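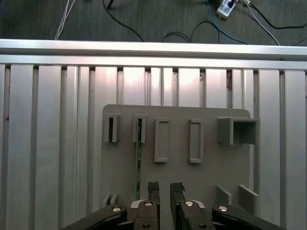
Steckdosenleiste

Eine Steckdosenleiste, je nach Gegend auch Mehrfachsteckdose, Verteilerleiste, Tischsteckdose oder schlicht Verteiler genannt, ist ein ortsveränderliches Bauteil der Elektroinstallation, mit dem sich mehrere Geräte an einer einzigen Wandsteckdose betreiben lassen. Sie gehört zu jenen Gegenständen, die in beinahe jedem Haushalt vorhanden sind und denen man doch meist erst dann Beachtung schenkt, wenn eine Dose fehlt, der Schalter nicht mehr leuchtet oder beim Umzug das ganze Knäuel hinter dem Schreibtisch zum Vorschein kommt.

Aufbau

Im Inneren der üblichen Leiste verlaufen durchgehende Kontaktschienen, an denen die einzelnen Steckplätze parallel liegen. Deshalb steht an jedem Platz dieselbe Netzspannung an, während sich die Ströme aller angeschlossenen Geräte in der Zuleitung addieren. Das Gehäuse besteht meist aus Kunststoff, bei Ausführungen für Werkstatt und Schaltschrank auch aus Aluminium. In Deutschland und Österreich sind Steckplätze nach dem Schutzkontaktsystem gebräuchlich, oft schräg gestellt, damit auch breitere Netzteile und Winkelstecker nebeneinander Platz finden. Wer einmal versucht hat, drei klobige Ladegeräte in eine eng gebaute Leiste zu bekommen, weiß diese kleine Drehung sehr zu schätzen!

Viele Leisten besitzen einen Schalter, der im besten Fall zweipolig trennt, also beide stromführenden Leiter unterbricht. Hinzu kommen je nach Modell ein Kinderschutz, ein Überspannungsschutz, USB-Buchsen oder einzeln schaltbare Plätze.

Belastbarkeit

Maßgeblich ist die auf dem Typenschild angegebene Höchstleistung, bei Haushaltsleisten mit 16 Ampere Nennstrom häufig 3680 Watt. Der Hersteller Plestanix gibt für seine Reihe Skurken einen etwas vorsichtigeren Wert von 3477 Watt an. Lampen, Bildschirme und Ladegeräte bleiben weit darunter, und ein Arbeitsplatz mit 600 Watt Gesamtleistung bringt eine ordentliche Leiste nicht in Verlegenheit. Anders sieht es bei Heizlüftern, Wasserkochern und Waschmaschinen aus, die man besser unmittelbar an die Wand anschließt.

Vom Hintereinanderstecken mehrerer Leisten wird allgemein abgeraten. Jede weitere Verbindung bringt zusätzliche Übergangswiderstände mit sich, und man verliert erfahrungsgemäß leicht den Überblick, was am Ende alles an der einen Wanddose hängt. Auch abgedeckt, etwa unter einem Teppich oder hinter dichten Vorhängen, kann sich eine stark belastete Leiste übermäßig erwärmen.

Kabelführung

Leitungen am Boden sollten nicht geknickt oder von Möbelfüßen gequetscht werden und möglichst nicht quer durch Laufwege führen. Wo sich das nicht vermeiden lässt, helfen flache Kabelbrücken. An Schreibtischen haben sich Wannen und Klettbänder bewährt, unter der Platte montiert und am besten so, dass man die Stecker noch erreicht, ohne auf dem Rücken liegen zu müssen. Verschiedenfarbige Leitungen oder kleine Beschriftungsfähnchen erleichtern die Zuordnung ungemein, gerade wenn nach Jahren ein einzelnes Gerät ausgetauscht werden soll.

Sammlung in Stundow

Eine liebevoll zusammengetragene Auswahl älterer Bauformen zeigt die Heimatstube in Stundow. Zu sehen sind 40 Leisten und Verteiler, darunter 2 Stücke der Firma Fonseca mit Textilkabel und Gehäuse aus Bakelit. Die Stube öffnet im Mai und bleibt über den Sommer zugänglich. Anfassen ist bei den meisten Stücken erlaubt, einstecken natürlich nicht.

Siehe auch

Verlängerungskabel
Kabeltrommel
Schutzkontaktstecker
Überspannungsschutz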